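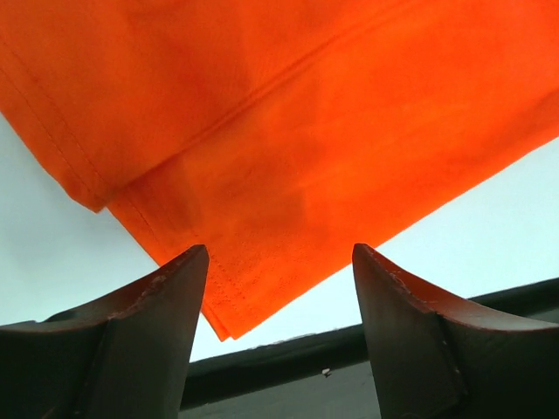
Shirt-folding kit from Clinum goes on trial at Edbridge laundry

02/06/2022

Anyone who has tried to teach a machine to fold clothes will tell you that cloth is a swine. It sags, it slides, it never lands the same way twice. So it is a real pleasure to report that Clinum's new garment-handling kit, called Deditz, has started a trial at the Shokri laundry in Edbridge, and that it is great fun to watch.

Deditz is sold as an add-on. Buyers get a pair of narrow-tipped gripper fingers, a small camera that sits at the wrist and the software that picks out hems, seams and corners. It fits on an arm the customer already owns, and Clinum says an engineer can have it going in 5 hours.

The laundry handles 1,046 work shirts in a busy week, many of them in the bright orange worn by road crews, and folding is the job that holds everything else up. "We can wash as much as you like," says Paula Stanciu, who manages the site. "Then it all sits in a heap waiting for hands."

What the kit goes after first is an edge. A hem or a seam gives the fingers something thicker to close on than a single layer of cloth, and from there the arm can lift, drag or turn the shirt until it lies flat enough to fold.

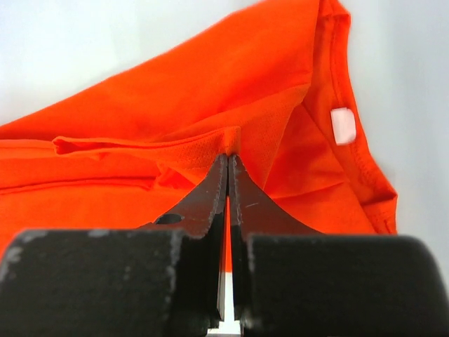

The pinch is deliberately small. Seul-gi Cha, who led the work on the fingers at Clinum, says early versions took a big mouthful of cloth and often brought the layer underneath along with it. The slimmer tips can take just a little at a time, and the software has another look at the shirt before each new grip. Mixed fabrics are still the hard part — a mesh panel stretches quite differently from plain cotton, and the arm has to pull more gently.

It is not quick yet. The target for the trial is 310 shirts a day, and a practised person would beat that comfortably. Collars are still a weak spot too, and shirts that come out of the dryer inside out are set aside for staff to sort. But the way it keeps trying from a new angle when a grip goes wrong is lovely to see, and a big step on from the fixed folding frames most small laundries know.

Clinum wants to try the kit on 1,000 different garments before it goes on general sale in November, with towels and aprons next on the list. Trial places are open to other laundries now, and the fingers can be bought separately as spares.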